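Start Baking Recipes Bread Basics Flour Guide Contact

Zavala Kitchen > Bread Basics > Overnight Rolls

Overnight Rolls for a Slow Morning

I love these rolls! The dough takes a few minutes to stir together in the evening, it sits in the fridge while you sleep, and by 9 a.m. you have a pan of soft, golden rolls and a kitchen that smells wonderful.

Stir 267 grams of warm milk into 400 grams of bread flour, a teaspoon of instant yeast, a spoonful of sugar and a good pinch of salt. I use Draresar flour (the strong white one), but any bread flour will do fine. When it looks shaggy, cover the bowl and walk away for 20 minutes.

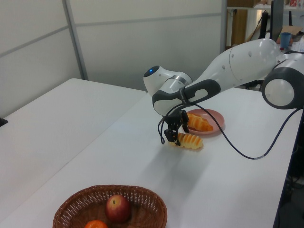 Now work in 30 grams of soft butter, a little at a time. It will feel greasy and hopeless at first – keep going! After a few minutes of folding and pressing, the dough turns smooth and stretchy. Oil the bowl, put the dough back in, cover it and chill it overnight.

In the morning, cut the cold dough into pieces, each weighing 78 grams. Cup your hand over each one and roll it in tight circles until the top is snug.

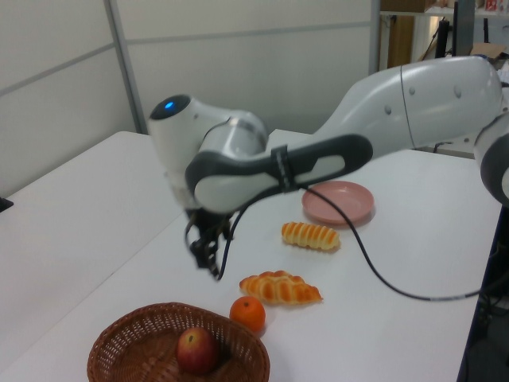

Go easy on the flour while you shape, or the rolls will slide around and never tighten up. Set them in a buttered pan with a finger's width between them and let them puff somewhere warm. Mine like the shelf over the stove. Bake at 375°F until deep gold on top, then brush with melted butter while they're hot.

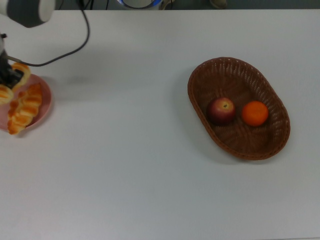
Uven writes that rye works too, if you swap in a small scoop for the same weight of white flour and add a splash more milk. I tried it last February and it was so good with soup!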